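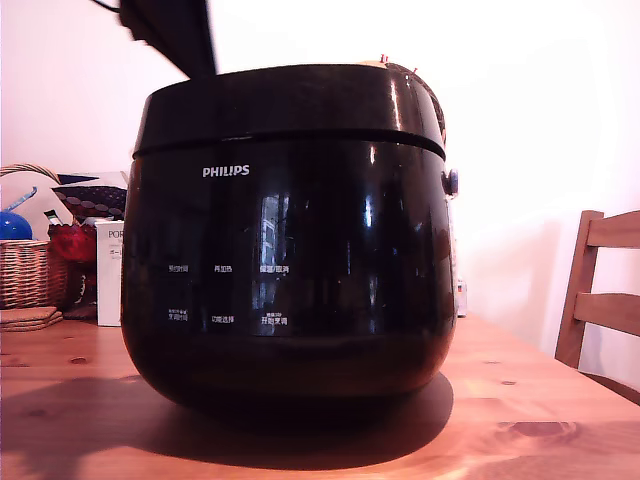
I have sat through enough posture talks to distrust any clinic that sells a foam wedge at the front desk. Ladau wants 200 dollars for theirs, and two visits to "calibrate" it. Calibrate what? My patients with sore backs mostly need to walk more and sleep better.

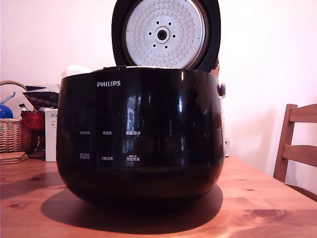
A rice cooker on a wooden table, with the lid open.

Kirsty Catterall tells me her clients swear by the wedge. Maybe so — people swear by plenty of things in the first 10 days. Ask them again in April.

Related
Do you need a scan for back pain?
Chelsea Whitlock on walking after 60
Neck pain and your pillow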